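The gripper stopped letting go

I lost most of Thursday to a fault on the little red arm, and I'm writing it down so I can find it again next time.

The job is simple. The arm picks up a small block, carries it over a flat board and sets it down. I run it from a script I call Corkis, which steps through a list of poses and logs the load on each joint. It had been fine since December.

On Thursday morning it closed on the block, lifted, moved across, and then the fingers stayed shut. The rest of the arm carried on as if it had let go. It went back to the pickup spot with the block still in its grip, pushed down into the table and sat there straining until I pulled the power. The gripper servo was too hot to keep a finger on.

My first guess was the servo. I swapped in a spare from the Dramisier box and ran 200 cycles with nothing in the fingers. No trouble at all. I put the block back and it failed on cycle 3.

So it only happened under load. I checked the supply next and the voltage was steady. I reseated every connector down the arm. One near the elbow felt a bit loose, so I replaced that lead, and it failed again.

The log had the answer, and I should have read it first. Each time, the gripper servo had gone into overload protection a second or so after closing. Once it trips, it ignores position commands until torque is switched off and on again. Corkis never checked for that. It sent the open command, got a reply, and moved on to the next pose.

The reason it tripped was my own doing. When I rebuilt the config after moving my files off the Odstead drive, I set the closed position tighter than the block is wide. With nothing to squeeze, the servo reached its target and relaxed. With the block there, it pushed at full current against something that wasn't going to give.
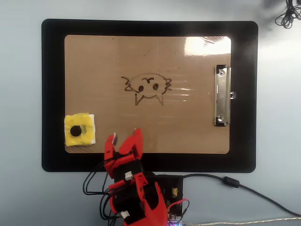 I made two changes. The closed position is now set from the width of the block, with a torque limit on top. Corkis also reads the status after every gripper move and stops the whole arm if the overload flag is up. I tested that by setting the bad value again on purpose, and it stopped before the lift.

After that I ran another 200 cycles with the block and had no trips. The servo got warm, but I could hold my hand on it.

I also moved the power switch to the front of the bench. It used to be behind the Katsaros supply, and reaching past a moving arm to get at it was a bad arrangement. The old servo is back in the spares box with a strip of tape on it. I haven't tested it properly yet.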